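Break room robot at our place, anyone else dealing with this?
Posted in: Shop Talk > Automation and Jobs

candela_f
So Giltodel (that's who I work for, stockroom and snack service for office buildings) brought in a two-armed robot to do the can and snack restocking. I've been on that job 15 years. They say I'm "moving into supervision," which so far means I stand next to it and write things on a tablet. Has anybody been through this? Did your hours hold up?

Siamak P
Went through it at Valell, packing side. Hours stayed the same, the work got duller. I used to walk all day and now I sit and wait for a light to turn orange. My knees love it, my head doesn't.

marcelino_s
I'll be the grump. They always tell you it's supervision. Then in January they look at the payroll and ask why a machine needs a supervisor. Get the new job title in writing, with the pay rate next to it.

candela_f
Asked for it in writing already, Marcelino! Still waiting.

AsabeA
Going to disagree with the grump. I was at Cabello when they put the carts in and not one person on my shift got let go. Two of us got trained to fix the things and we make more now. Depends on the boss way more than the robot.

marcelino_s
Depends on the boss, sure. Bosses change.

cris_arancibia
What does it do when a customer wants something moved to a different shelf? Half my route is people stopping me to ask for stuff. Ours is a Janik unit and it can't take a request from anyone.

candela_f
Same problem, Cris. People talk to me and I type it in. It's got 3717 items in its list and I swear I'm the one who cleaned up most of that list, names and sizes and all. 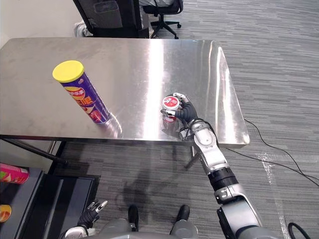
My real worry is what happens to the stuff you only know from doing it. I could tell you which floors go through chips before lunch and who'll complain if the labels face the wrong way, and there's no box for any of that on the tablet. The handling I'm less snobby about than I was. A little red and white can like that one, with the fingers wrapped around the side, fine, I'd pick it up the same way. The tall purple chip can with the yellow lid is a different kind of thing to grab and I want to see it do over 100 of those in a shift before anybody talks to me about my schedule.

Siamak P
Write that stuff down but keep your own copy. I gave all mine away in one meeting.

AsabeA
Or ask to be paid for writing it down? That's training work. We got it as a separate line on the check.

candela_f
Ooh, didn't know you could do that. Asking tomorrow.

marcelino_s
In writing.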